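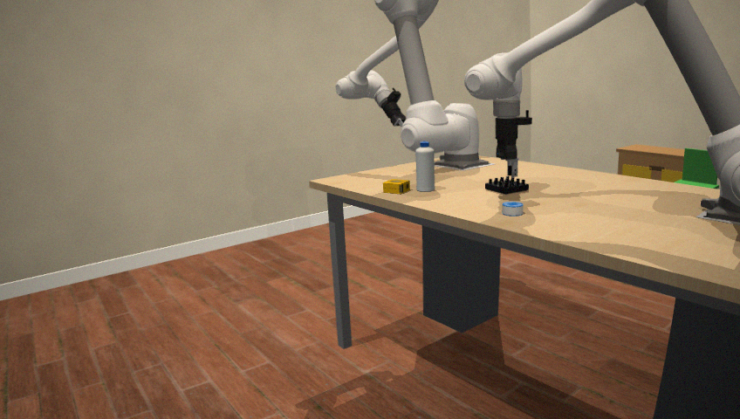 A morning at the Plasik paper mill open day

Reading time: 2 minutes
Print | E-mail this page

The mill at Mustolell opens to visitors once a year, in February, and we went on the early tour at 9.30. Parking is in the field behind the weighbridge. It was muddy, so bring boots. Entry is free, but you need to book, and each group is limited to 15 people.

The tour starts in the pulp shed, where bales of waste card are broken up in water. The smell is strong for a few minutes and then you stop noticing it. From there a covered walkway leads to the main hall and the Kuzmenko machine, which is 60 metres long and makes brown wrapping paper. You follow it from the wet end to the reels. Ear plugs are handed out at the door and the guide saves most of the talking for the corridor afterwards.

I liked the finishing room best. Two staff were checking sheets by hand against a light box and were happy to answer questions about watermarks.
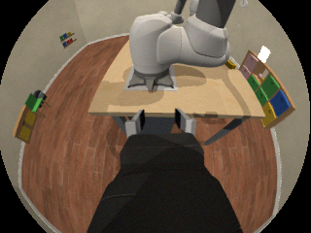 Getting there and eating

Bus 101 from Punumar stops at the mill gate and takes 13 minutes. The last one back leaves at 5.15. The canteen was open to visitors and did soup, rolls and a decent apple cake, cash only. Offcuts of paper are sold by weight in the gatehouse. Children under eight are not allowed in the main hall, though they can do the paper-making table in the yard.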